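Research / Textiles / Garment Handling

3.2 Folding of elastic-waist denim

Kang and Yeo folded each garment lengthwise, then across. Elastic waistbands resist flattening, so bundle height was measured at the waist end (Figure 2).

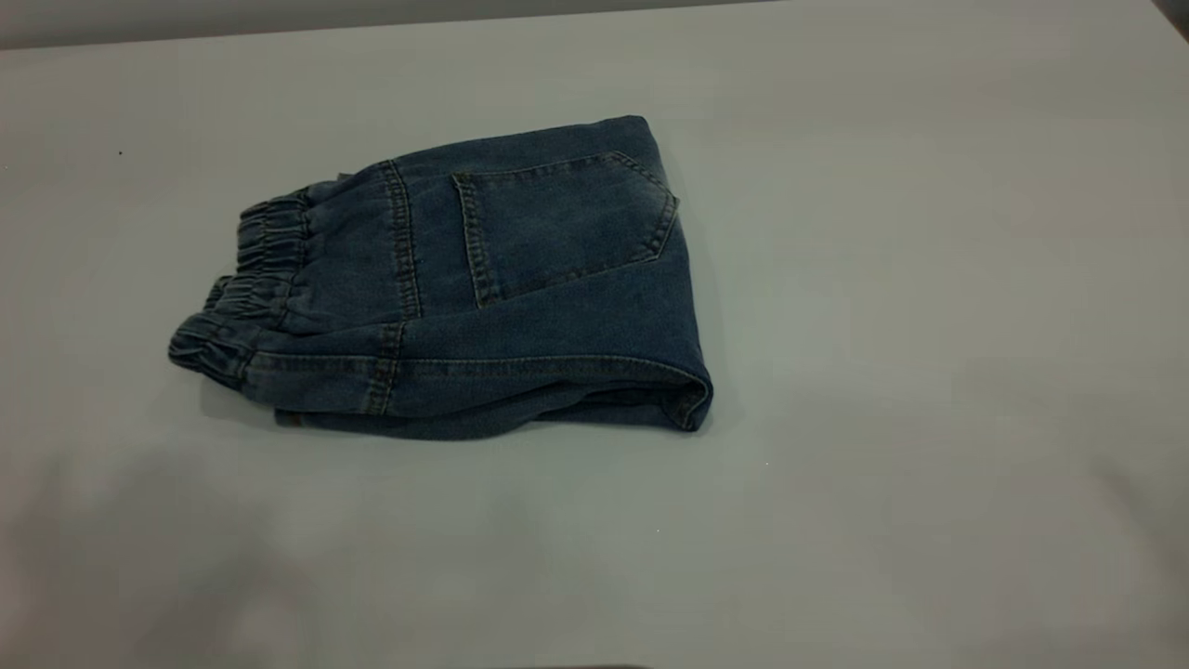

Figure 2. Folded denim pants, elastic waist at left.

Height was recorded for 600 bundles, 12 of which were refolded.

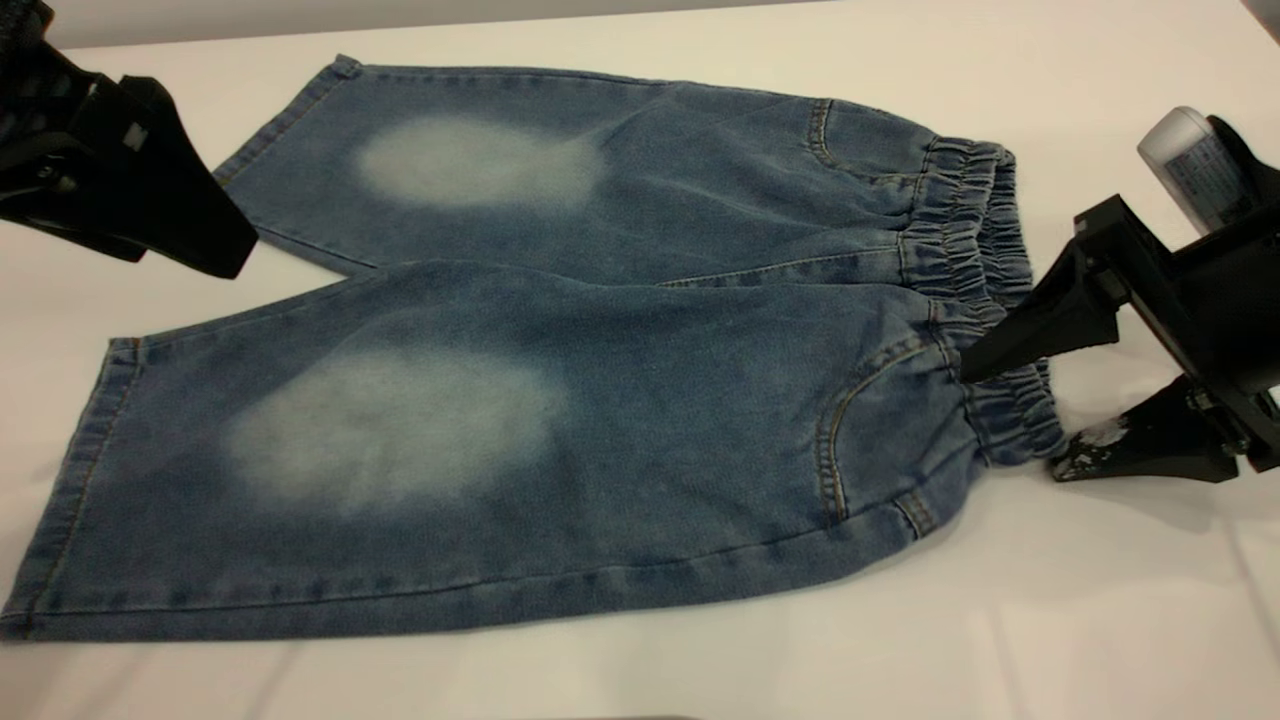 Leg alignment was judged before the first fold. Seams were preferred to color as a guide. On light-wash denim the pale patches on the legs have diffuse edges and give no usable line.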